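2 min read
Search posts

Okay, hand update from the Casotley workshop! I've spent most of May on the fingers and Perihan is sick of hearing about it.

Rewrote the grip timing again last night - the fingers were closing one after another and I want them to move together.

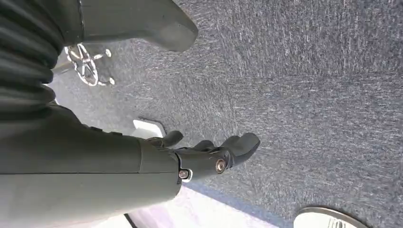 My to-do list for the wrist keeps growing (cable routing, a softer stop, quieter gears). The brass-colored bolt near the knuckles is next, I want a lower-profile one there so it stops catching on my sleeve!

Volkan says run 100 open-close cycles before touching anything else. Fine. Starting after dinner.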